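Zinulwood Hard Wax Oil, Clear Satin
by Kultik

If you have ever sanded a table down to bare wood, stood back and thought "please just stay that color," you'll get why we're so fond of this stuff. Zinulwood is a plant oil and wax blend for indoor tables, counters, shelves and desks. It soaks in, dries to a low sheen and leaves the surface feeling like wood when you run your hand over it. We've been using it on our own shop bench since December and we still stop to pet it on the way past!

One can goes a long way. Put on far less than you think you need, work it along the grain with a lint-free cloth, wait 10 minutes and wipe off everything that's still sitting on top. Two thin coats are plenty for a shelf. For a kitchen table we like three, with a night's drying between them (and a window open, the smell is mild but it's there).

Pale woods are where it really shines. Ash, birch and light oak come up a little warmer, and the grain gets that lovely depth you see when you wet a board. Want to keep things paler still? Mix in a spoonful of Skindo White and try it on the underside first.

Touch-ups are easy. Scuff the worn spot with 240 grit, no wait, go finer, 320 is better on a table, then rub in a dab of oil and buff. No stripping the whole top, no lap marks, no lost weekend.

Details
Item no. 211
Can size: 40 oz
Coverage: about 100 sq ft, one coat
Finish: satin
Use: indoor only
Cleanup: mineral spirits
Goes well with: Ngcobo cotton cloths, Skindo White tint

Lay used cloths out flat to dry, outside, before you throw them away. Oily cloths left in a heap can heat up and catch fire, so please don't skip this one.

Also comes in a small tester can, very handy if you have a few offcuts and can't decide between this and the matte.

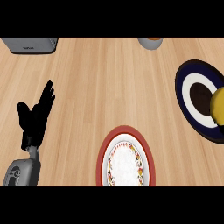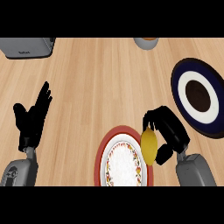 Light tan wood tabletops with the grain showing. Rendered views.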